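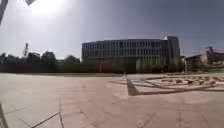
Revised ground rules for outdoor runs of the Trandden platform took effect in April. I drafted them with Araceli Meléndez, and I set out the main points for colleagues at Niltbridge and elsewhere who have asked for them.

Each run requires 2 people: an operator and a safety observer. The observer carries the stop control and has no other duty while the platform is moving. Any person on open paving, however distant, is called out by the observer and acknowledged by the operator.

Low sun and hard shadows are to be entered in the run log before the start. A shadow edge across paving may be read as a step or a curb, and a reviewer needs to know it was there. Planting beds are marked on the site map as no-go areas, including those with low borders.

Section 18 now covers glare. If the observer cannot see the full route, the run waits.

Comments on the draft for Iturra may be sent to me until the end of the month.

Mehrangiz Arabzadeh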